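Courses > Food Preservation > Week 2 > Handout: Why Lids Matter

Search handouts Go

Week 2: Airtight, or nearly
Notes by Tímea Dudás, February 20, 2025

Last week was salt. Now we get to my favorite subject, which is air (and how hard it is to keep out!). Dry foods go bad in two main ways: they take up water from the room, or the fats in them react with oxygen and turn stale. Crackers mostly suffer from the first, walnuts from the second, and ground coffee manages both at once.

A lid slows all of this down. Even a plain round one makes a huge difference to how fast damp air gets at the food.
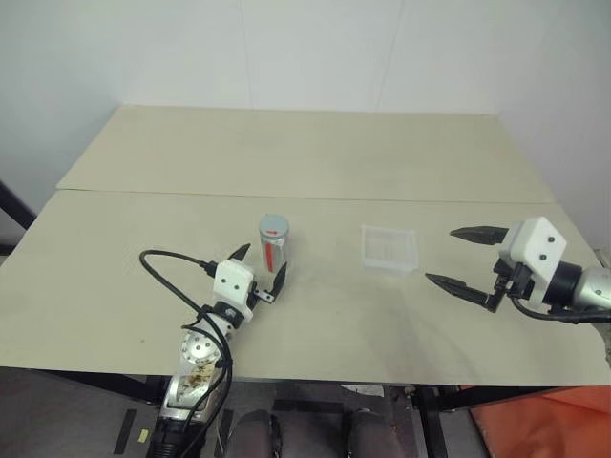 Headspace

The air you shut in with the food counts too. Half a jar of flour carries far more oxygen than a full one, so move leftovers to a smaller jar as you use them up. Try it with brown rice at home, smell both jars after a month, and tell us what you notice – I love hearing these!

Threads and seals

A screw lid turns a small twist of the hand into a strong downward push. Ridges on the rim give your fingers something to hold.

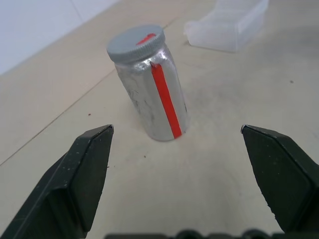
A soft liner then fills the tiny gaps that hard surfaces leave between them. Liners wear out long before lids do, so check yours for cracks and old smells. Cinnamon is the worst for this, and cloves come close.

For next time: read the Clalberg chapter on drying beans, and bring 2 dry foods from your own kitchen, one fatty and one starchy.

635 shares | 9 comments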